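Turneo hand tool, for housekeeping and room resets

I sell and support the Turneo, and before that I ran the linen side of a forty-room guest house, so you're getting both of me on this page.
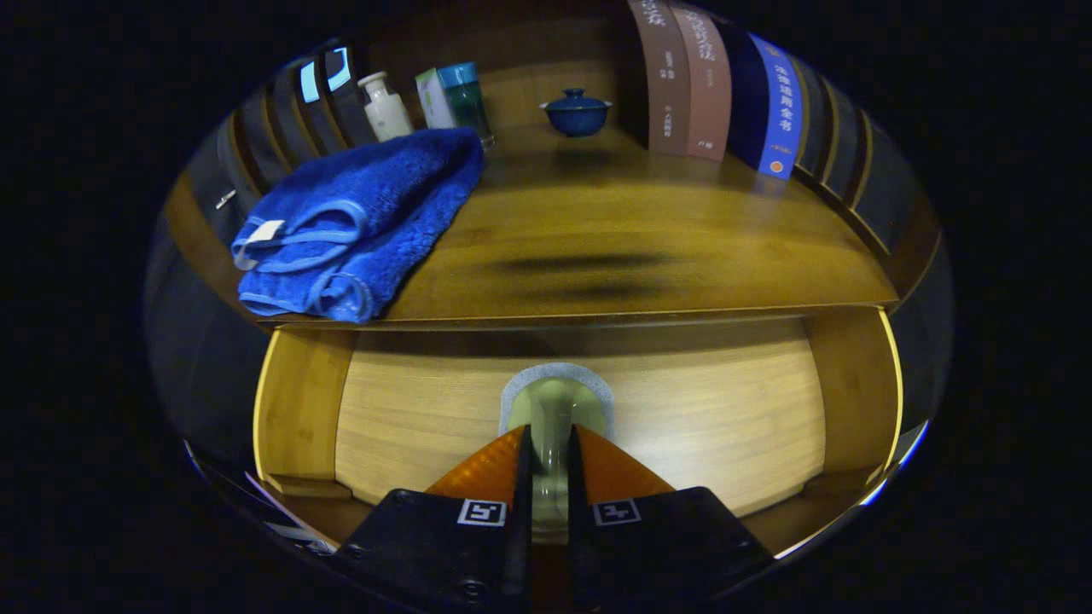 Sofia Guerreiro asked me straight out, before she'd even picked one up, whether teaching a machine to tidy a desk meant there would be fewer hours for the people who tidy desks now. Fair question, and I'd sooner deal with it at the top than hide it under the price.

My answer to her was that it depends on who signs the rota, and that the tool can't promise anything on that score. What I can tell you is what happened at Drornumard, where Sofia works and where the Turneo went in last August. The hours stayed as they were. The manager put that in writing before the first recording was made, and I now ask every customer to do the same. I've had one walk away over it — fine, I'd still ask.

What you're buying

The Turneo is a gripper you hold in your hand. It has two black fingers with a textured orange pad on each, and a square black-and-white marker on each finger so the software can tell how wide they're open. A camera rides on top with a very wide lens, wide enough that one look takes in a folded towel on the left of a desk and a row of books on the right, with the inside of the compartment underneath as well. You do the job with it: pick a thing up, put it where it goes, let go, next thing. The recordings are then used to train the arm that Furkier makes, the one that goes on the trolley.

So the person who knows the room does the teaching. I like that more than anything else about it. When we had the first lot of automation in at my old place (a linen sorter, never mind whose) it was set up by two chaps who'd never stripped a bed, and we spent a whole summer working around their ideas. With the Turneo, if your housekeepers stand bottles at the back of the desk and keep the books upright, that's what gets recorded, and nobody from my end has a say in it.

What it's like to use

Odd for the first morning! You have two fingers where you used to have five and you'll feel clumsy. Tall slim things are easy, and so are boxes. Thick towels are a pig until you learn to go for the fold, and even then I'd say lay the towel down and leave it alone, don't fuss with the corner. Lidded cups want a slow hand. Pick the cup up by its body and practise with one you don't love.

Reaching down into an open cupboard is where people tend to rush. Slow down there, keep the camera clear of your sleeve, and let the fingers open properly before you draw back. If you fluff one, say so on the recording sheet and carry on. The fluffed ones can be kept or thrown out afterwards, and at Drornumard it's the housekeepers who decide which.

Your wrist will notice it too. I tell people to swap over after 37 minutes, which sounds daft, but that's the length of the longest session anyone at Drornumard did before asking for a break, and it stuck. It's on a laminated card in their linen room now.

What changes for the people doing the job

Some of this I didn't see coming. The first thing was arguments, good ones mostly. As soon as you have to teach a routine you find out that the early shift and the late shift have never agreed about it. Do the toiletries go at the back of the desk or by the basin? Is the towel laid flat or stood on its fold? They'd been quietly undoing each other's work for years. It took an afternoon with a pot of tea to settle, and I was told not to join in.

The second was pay. Recording is skilled work and it's extra, and if you treat it as something to squeeze in between rooms you'll get sulky recordings and sulky people. Drornumard pays a teaching rate for it. I don't set that rate and I won't quote it here, but do ask them.

The third is the one I still worry about. A camera on a tool in your hand is also a camera in your working day. The Turneo only records while the trigger switch is held down, and it stores no sound unless you turn that on. Even so, agree beforehand who can watch the footage, and for how long it's kept. Supervisors shouldn't be using it to see who's quick. If you want a stopwatch, buy a stopwatch and be open about it.

As for the arm itself, it does the lift-and-place jobs at Drornumard on one corridor, and a person still goes in afterwards. It's slow. It doesn't clean, it won't strip a bed, and it hasn't the faintest idea what to do with a guest's own things, so it's told to leave them where they are. Sofia says she misses the quiet of doing a room alone but doesn't miss the bending, and I've left that as she put it.

What's in the box

The hand tool with pads fitted
One spare pair of orange pads
Charger and a two-metre lead
Wrist strap (use it)
Printed recording sheets, because people prefer them

The tool is £2000 on its own, delivered. Pads are good for 2000 grips by our own bench count, less if you're forever picking up rough pottery, and you can change them yourself with a small screwdriver. The arm is sold separately by Furkier and I can put you in touch, though I'd live with the hand tool for a few weeks first and see whether your team takes to it.

Fitting and training

I come out for a day, and I bring a second tool so that two people can have a go together. Could you have a real room ready, with real stuff in it? A cleared table teaches nothing. If you're up north the day is done by Frerichs, who look after repairs as well and are much better than I am at answering the phone.

Returns are simple — send it back within the month if the team hates it. The team, mind, so I'll want a word with one of them as well as with whoever paid the invoice.

Page last changed 2024-01-13

Shared 40 times
2 comments

Related items
Turneo replacement finger pads, pair
Turneo wrist strap, long
Furkier trolley arm: sizes and door widths
Writing a no-cuts letter before you start recording
Frerichs repair bookings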